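Flotton publishes house rules for testing kitchen robots

8/10/24

Flotton, which has been teaching robot arms their way around ordinary household kitchens for a good while now, has put its in-house testing rules out where everybody can read them, and very readable they are too. The booklet runs to 69 pages and grew out of a much shorter checklist that went up on the lab wall last April.

The heart of it is a chapter on stoves. Any routine that touches a burner control has to be run in simulation first, starting from the off position, and it has to pass 697 times in a row before anyone may try it on a real appliance. A single miss sends the count back to zero, which (as you can imagine) has led to a few long evenings.

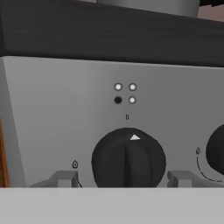 Does a routine that passes in simulation still need a person standing by on the real stove? The rules ask for one at every live run, within reach of the stop button, however good the simulated record looks.

Regula Gisler, who edited the booklet and answered our questions with great patience over two pots of coffee, told us the wording went through six drafts. "People kept asking what counts as off," she said. "So we wrote it down. The pointer is on the zero, and the log says so too."

Dardo Valdebenito of Rivera, a smaller firm that has been trying out the draft alongside its own Skella software, is fond of the section on keeping records, and says his team has already filed 1,587 run reports in the new format. He would still like to see more on gas stoves and child locks, and Gisler says both are on her list for the next edition.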